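Workshop notebook, big gray bin, continued
27th December 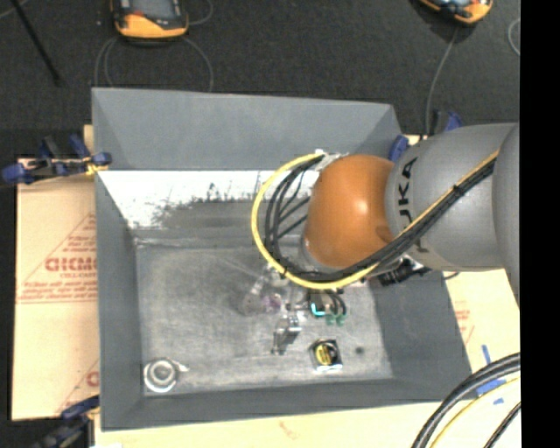
Back to the bin, then. Heating had been off since before the break and took until ten to notice I was here. Kevin Coughlan has left a note on the bench saying "bin is fine, needs a wipe." Kevin is on leave until the end of the week, which gives the note a certain confidence.

It does need a wipe. It also needs a decision about the far side, where the bright strip runs across and then goes ragged along its lower edge, straight into the dull patch. I had the dull patch down as dirt. So did Kevin. So, I think, did whoever wrote "dirt??" in April on the page before the coffee stain.

Tried, in order:

Damp cloth. Cloth got dirty, patch stayed exactly as it was.

Womano cleaner, the blue bottle, mixed the way the label says. Smells like a dentist's. Took up a gray film and for a moment I was very pleased with myself. Once it dried, same dull patch, same outline. Traced the edge on baking paper before and after and the two tracings sit on top of each other, apart from the bit where I sneezed.

Womano neat, which the label does not say. No change to the patch. Slight change to my gloves.

Conclusion for now: scuffing. The surface is worn, and all the wiping was getting up was whatever had settled in the wear. Fingernail drags over it and skates on the smooth part. I should have done the fingernail first, and I'd like it noted that I am writing that down voluntarily.

The slanted walls are in much better shape than the bottom, as you'd expect, things slide down them and do their arguing when they arrive. The lighter facets at the far corners wiped clean on the first pass. I spent longer on those than they deserved since they were the only part of the morning giving any encouragement.

Rang Allitz about a replacement liner. They were open, to the surprise of both parties. The man was helpful up to the point where I gave him our dimensions. They do a flat liner for straight-sided bins. For ours, with the slope, it would be a special: 228 for one, minimum order 2. I asked if the minimum could be one. He said the minimum was 2. We wished each other a happy new year.

Geert Boersma came in at lunch to fetch a charger and stayed an hour and a half. His view is that we should leave the scuffing alone. Dull is good, dull doesn't throw the lights back at you, and if anything it's the shiny part that is the problem. He would like the whole bottom dull. He proposes doing this with sandpaper. I said we could call that "accelerated Kevin." He wants a matte gray, even all over, no bright band for the eye to catch on, and when I moved the lamp I could see what he means. Lamp high, the shine flares. Lamp low and off to the left, it calms down a lot. The dull patch looks the same whatever you do to it, which is Geert's whole point, and he made it several times.

Test piece before anyone goes near the real thing. There's an offcut of gray sheet under the bench, nearest match we have. Divided it into four with masking tape:

a) left alone
b) rubbed with the green pad
c) 2,000 grit, wet, small circles
d) Jisex matte film, one layer, pressed down with a credit card (Geert's)

(b) looks like a saucepan. (c) is so fine it has barely taken the gloss off, and under the lamp I'd struggle to pick it from (a). A coarser paper would do more, but we're out of everything between 2,000 and the stuff for the doors. (d) looks lovely and has three bubbles in it. Geert says the bubbles will go. Leaving it 24 hours under the big dictionary to find out. The card has not been returned to its owner, as it's slightly stuck to the dictionary.

My worry with the film is the bottom edge of the slope. Flat on flat is easy. Taking it round a change of angle, it will want to lift, and once a corner lifts everything that slides down will have a go at it. Could stop the film short and leave a margin all the way round, but then there's an edge right where things come to rest. Geert says tuck it. Tuck it into what, he didn't say, because he had found his charger.

The Costello people want to know what color the inside will be. Told them gray. They asked which gray. Sent them the offcut number and a photo of (d), taken from the side without bubbles.

To do:
Check film in the morning, press bubbles again if still there
Buy paper in the middle grits, wet and dry
Ask Allitz whether the price was each or for the pair. I wrote "one" but my handwriting gets hopeful
Bend a scrap to about our slope and try the film round it
Move "dirt??" to the answered page
Tell Kevin the bin has been wiped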